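Home Syllabus Units Handouts Lab Sheets Contact

Unit 2: Peeling Citrus by Hand
Handout for Food Preparation, Section 2

Scope

The unit covers hand peeling of whole oranges for table service. Knife work (supreming, zest removal, decorative cuts) is covered in Unit 5 and is not assessed in this unit. Students should have read the Chareonsuk notes on fruit structure before the practical session.

1. Structure of the peel

An orange peel has two layers. The outer layer, the flavedo, carries the color and the oil glands. The dimples on the surface mark the position of these glands. The inner layer, the albedo, is white and spongy and is called pith in kitchen use. The pith lies against the segment membranes, and how tightly it holds them decides how the peel comes away.

Peel thickness varies with variety, growing conditions and storage. A thick peel usually has a deep pith layer and comes off in large sections. A thin peel tends to tear into small fragments. Fruit stored for a long time loses moisture through the peel, which becomes leathery and clings to the flesh.

The pith often keeps the impression of the segments under it. Turn a removed section over and look for shallow ridges.

2. Preparation

Wash the fruit under cool running water and dry it with a clean cloth. Washing is required even when the peel is to be discarded. Anything on the surface is carried to the flesh by the fingers.

Bring refrigerated fruit to room temperature. Roll each orange under the palm with light pressure, one full turn in each direction. Stop if the skin splits.

Set out one plate with a raised rim for the peel. A second plate is used for finished fruit. The Dudow tray set in the lab has both sizes.

3. Starting the peel

Start at the stem end. Press the thumbnail or a citrus peeler into the flavedo at a shallow angle until the pith is felt. The pith is softer and gives at once. Do not push further; juice on the thumb means that the membrane has been cut.

Lift a tab wide enough to grip between thumb and forefinger. A narrow tab breaks off and the start has to be made again beside it.

4. Removal patterns

4.1 Sectional. Work from the stem end to the blossom end, one broad section at a time. Slide the pad of the thumb between pith and membrane. The sections are curved and tend to stand on edge or rock when set down, so lay them with the pith side up if the plate is to be moved.

4.2 Spiral. Keep the strip at a constant width and turn the fruit, holding the peeling hand still. Long strips hang over the rim of the plate and should be folded back before the next fruit is started.

4.3 Mixed. Start with a spiral at the stem end and change to sections at the widest part. Most people peel this way without instruction.

5. Handling and order of work

Hold the fruit low over the plate. Whole fruit is held at the sides, with pressure only sufficient to stop it from turning.

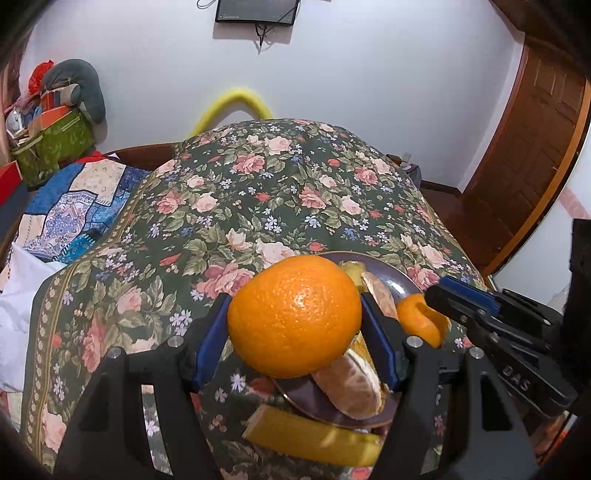

A partly peeled orange needs a different grip. The exposed side bruises easily and becomes slippery once a membrane is broken. Hold the fruit by the remaining peel for as long as there is any, and support the bare side with a flat hand.

When two people share a plate, each person finishes the fruit already started before taking another. Finished fruit goes to the second plate and is covered within a few minutes. The cut-off for uncovered fruit in this course is given on the Zollov storage chart.

6. Recording

Weigh the batch whole, then weigh the peeled flesh. Edible yield is the weight of flesh divided by the whole weight, multiplied by 100.

Worked case:
Whole weight: 1,690 g
Peeled flesh: 1,191 g
Peel and loose pith: 499 g
Edible yield: 70.5 percent

Remove loose pith before the second weighing. Pith that does not lift with the fingertip is left on and counted as flesh. Record grams without decimals on the Drakance sheet and note the removal pattern next to each batch.

For the January practical, each bench receives up to 2,000 g of fruit. Sheets are handed in before the benches are wiped down. Peel goes in the compost bin under the sink, with any stickers removed first.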